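Skaltell Worktop 600, matte white: long-term review

Reviewed by Edivaldo Sampaio

The Skaltell Worktop 600 is a flat-pack table sold for home offices, sewing rooms and light bench work. The top is 600 mm deep and comes in three lengths. I bought the middle one in matte white, with the fixed steel legs and without the drawer unit. It has been in daily use since August. This review covers assembly, flatness, load behavior, the surface finish and cleaning. It doesn't cover the motorized version, which uses a different frame.

Packaging and contents

The table ships in one carton. Mine arrived with one crushed corner, but the top is packed with foam edging and had no damage. The hardware comes in a single bag with no compartments, and the long and short bolts differ by only a few millimeters. Sort them before starting. The short bolts go into the top. A long bolt in a top insert will bottom out before it clamps the rail, and the joint will feel tight while the leg stays loose.

The instructions are printed drawings with no text. Step 4 shows the rear rail with the cable slot facing in. On my unit the holes lined up only with the slot facing out. I wrote to Skaltell and got a reply on Wednesday of the following week saying the drawing had been corrected in a later printing.

Assembly

Total time was 47 minutes, working alone, with the supplied hex key for the first pass and my own driver for the second. The top is heavy enough that turning the finished table over is a job for two people. If you have to do it alone, build it upside down on a blanket close to its final position and tip it up onto two legs first.

Leave all rail bolts a half turn loose until the table is standing on its feet. I tightened everything upside down the first time and one foot sat clear of the floor by more than its adjuster could take up. Loosening the rails, letting the frame settle and tightening again fixed it.

Flatness

I checked the top with a straightedge and feeler gauges, lengthwise, crosswise and on both diagonals. The worst gap was 0.4 mm, on one diagonal, close to the center. That is good for a table in this price range. The same check after two months of use gave the same result within what I can measure.

Actual depth measured 592 mm against the stated 600. The difference won't matter to most buyers, but it did matter to me, as I had cut a shelf upright to the catalog figure. Measure your own top before building anything against it.

Load and stiffness

With 63 kg of boxed tile stacked at the center, the front edge dropped 1.5 mm and came back when the load was removed. I left the boxes in place overnight and found no permanent sag in the morning.

Side-to-side stiffness is acceptable. Front-to-back is the weaker direction. Typing doesn't move the table, but hand sawing with a clamped guide does, and so does a sewing machine at full speed. The optional Xavier cross brace bolts into two existing holes in the rear legs and removes most of the movement. It should be in the box. It costs extra, and the finish is a slightly different gray from the legs.

The adjustable feet have a short range of travel, enough for an ordinary floor and too little for an old one. They also have small contact pads that mark soft vinyl. I put felt discs under mine.

Surface

The finish was my reason for choosing this table over the Cekavport bench, which has a similar frame and a gloss top. On a gloss top, a ceiling light produces a hard reflection that moves when you do. It is tiring over a full workday and makes small clear parts difficult to find.

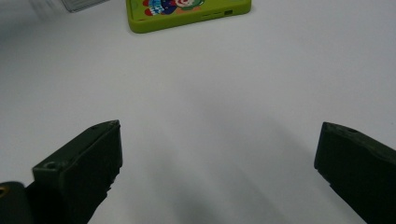
Matte white is sold mainly on looks, but the practical question is how it behaves under a lamp. The Skaltell finish scatters light well enough that I stopped using a cutting mat for inspection work. There is no mirror image of the fixture on it. Under overhead light the top goes from bright white at the far side to a cooler, faintly bluish gray at the near side, and the change is gradual, with no hot spot. Dark items stand out strongly. The olive-green gripper fingers show up against it clearly enough to pick out faint scuffs and the small screw holes in the plastic. Pale items are another matter. White thread, paper labels and nylon washers are easily lost on it, and for those I still put down a dark sheet.

Color accuracy is a related point. The gray cast toward the near side comes and goes with the lighting, so anyone using the top as a photo background should set white balance from a card and not from the table.

Cleaning and wear

Pencil comes off with a dry eraser. Ballpoint needs isopropyl alcohol and two passes. Coffee left for an hour wiped off with water. Permanent marker left a pale shadow that was still faintly visible after alcohol, and it took a melamine sponge to remove it. The sponge also polished a small patch, visible at a low angle. Skaltell's care sheet warns against abrasives and is right to do so.

Metal tools dragged across the top leave gray lines. These are deposits from the tool in most cases and come off with a damp cloth and dish soap. I have made one real scratch, with the foot of a bench vise, and it goes through the finish. There is no repair kit for matte white. The Lurkard filler stick in "arctic" is close in color but dries with a sheen.

The edge banding has held at all four corners. I would not trust it with standing water. The joint along the front edge can be felt with a fingernail, and a wet glass left there is the likeliest way to lift it.

Cable handling

There is one slot in the rear rail and no grommet in the top. The slot takes two ordinary power cords with molded plugs, fed one at a time. A third will go through only if the plug is narrow. Drilling the top for a grommet is possible. Use a sharp hole saw, tape both faces and seal the cut edge.

Ratings

Flatness: 9/10
Surface: 8/10
Stiffness without brace: 6/10
Stiffness with brace: 8/10
Instructions: 4/10
Cable handling: 5/10

Recommended for desk work, electronics, sorting and assembly of small parts, with the cross brace added to the order. For hand-tool woodworking, buy a heavier frame.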